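Vernent Toy Library
A thread on the care of storage bins and building blocks, for member households and partner nurseries. Please read before the July returns period. (1/8)
43 shares · 15 comments

Vernent Toy Library
Block sets are issued in gray bins. The bin is part of the loan and should come back with its blocks. Sets returned in shopping bags or cardboard boxes will be accepted, but the bin will remain on the household's record until it is received. (2/8)
12 shares

Vernent Toy Library
Please sort by color and length before returning a set. In the older sets the green blocks are shorter than the red ones, and the two lengths are not interchangeable in the Wulter building cards. A small set holds three of each. (3/8)
9 shares · 4 comments

Vernent Toy Library
Surface wear is not damage. Members have asked whether they will be charged for rubbed floors, scuffs and scratches on the walls of a bin. They will not. A bin in the condition shown remains in service. (4/8)

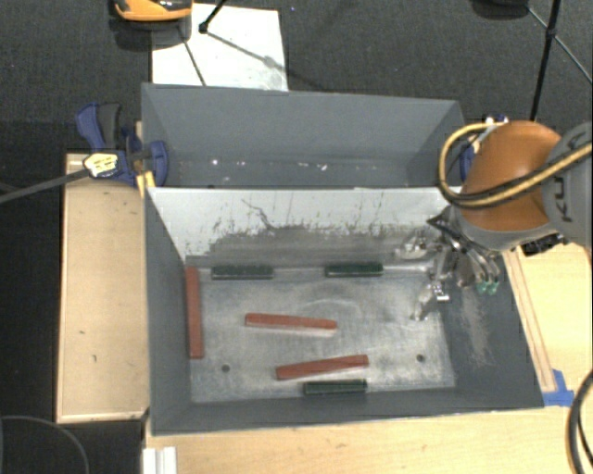 69 shares · 8 comments

Vernent Toy Library
Cleaning. Wipe the inside of the bin with a damp cloth and mild dish soap, then dry it with a towel. Do not use scouring pads or bleach. Blocks should be wiped one at a time and left on a towel overnight. They must not be soaked or placed in a dishwasher. (5/8)
22 shares · 3 comments

Vernent Toy Library
What should be reported: cracks, sharp edges, a split corner, or any block with a chip deep enough to catch a fingernail. Kindly write the details on the return slip. Blocks should not be glued, sanded or repainted at home. (6/8)
7 shares

Vernent Toy Library
The library currently has 1,213 loan items on its shelves, and a missing block can hold back a whole set. If a block is found after the set has gone back, it may be left at the Trarusel Street desk in an envelope marked with the set number. (7/8)
18 shares · 6 comments

Vernent Toy Library
Questions about bins, blocks or replacement charges may be addressed to Balakrishnan D'Souza, Loans Office. Nurseries borrowing more than one set should contact the office before returning them so that shelf space can be arranged. (8/8)
5 shares · 2 comments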